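Foster Homes and Return Rates at a Small Dog Shelter
Student project report
Matúš Jireš
Submitted 18/06/2021

1. Background

The Skonora shelter takes in stray and surrendered dogs from the town and the villages nearby. Some of the dogs go straight to the kennels. Others are placed with a foster family until an adopter is found. The shelter staff had a feeling that fostered dogs came back less often after adoption, but they had never checked it against their own records. My project was to do that.

A dog counts as returned if the adopter gave it back within 50 days. The shelter already used this limit for its refund rule, so I kept it.

2. Records

The shelter gave me its intake book and its adoption forms. Together they covered 528 dogs. The intake book is handwritten and the forms were typed, and the same dog often had a different name in each. I matched them by chip number first, then by intake date and coat color when there was no chip.

Puppies were left out, as nearly all of them were fostered and there was nothing to compare them with. Dogs that were claimed by their owners were also left out.

For each adult dog I wrote down size, age group, where it had stayed, and whether it was returned. If a form gave a reason for the return, I copied it word for word and sorted the reasons later. I used three groups: behavior in the home, trouble with other pets, and changes in the adopter's life.

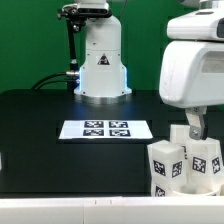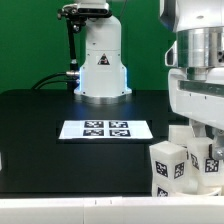 3. Visits to foster homes

I visited two foster families to see what a dog's day looked like outside the kennel. The first had an older hound mix named Bester. He slept in the hallway and had learned to wait at the door before walks. The second family had Cando, a young shepherd who barked at the vacuum cleaner and could not yet be left alone for a whole morning.

Both families kept a notebook on their dog. These notes went to the adopter along with the vaccination papers. Kennel dogs had only a short card with feeding times and medication.

4. Results

Fostered adult dogs were returned less often than kennel dogs. The difference was clearest in large dogs. For small dogs it was slight, and I would not rely on it.

Most returns from the kennel group fell under behavior in the home, mainly house soiling and barking when left alone. In the foster group the most common reason was a change in the adopter's life, such as moving or a new job.

Returns went up after December in both groups.

5. Problems

The staff chose which dogs went to foster homes, and they tended to choose calm ones. Part of the difference may come from that choice. Many return forms had no reason filled in, and a few pages of the intake book could not be read.

6. Suggestions for the shelter

Use the chip number on every form.
Give kennel dogs a notebook like the one the foster families keep.
Call adopters of large dogs in the first week.
Add a box for the reason on the return form and ask for it at the desk.

The shelter has started on the first of these. The notebook is being tried with the dogs in the Šindelář building.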